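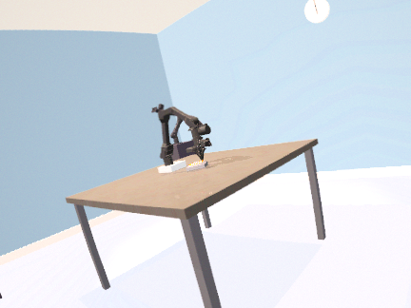

Re: Table offset in the simulated cell after the August update

On the Woltia list at 16:40, the Lenz bench wrote:
> After updating, our arm stops 17 mm too high over the tray. The real
> cell is fine with the same program. Do we re-teach every point, or is
> there one value to change?

One value. Don't re-teach anything.

The update reads the table height from the cell file and no longer from the arm file. If both are filled in, they get added together. Ours did the same on the Skornine cell. What we did:

1. Save a copy of the cell file.
2. Open the arm file and set base_z to 0.
3. Leave the table height in the cell file alone.
4. Reload, then jog down over the tray at low speed with the fingers closed. The tips should come in just above it.
5. Run the pick program 100 times and look at the contact log.

Ours gave no contacts on the white block next to the tray. If you get any, check the tool length before you touch the base again. The Retavix gripper file still has the old one, line 371.

Shadows on the tabletop are no use for judging height, so go by the numbers.

Skornine bench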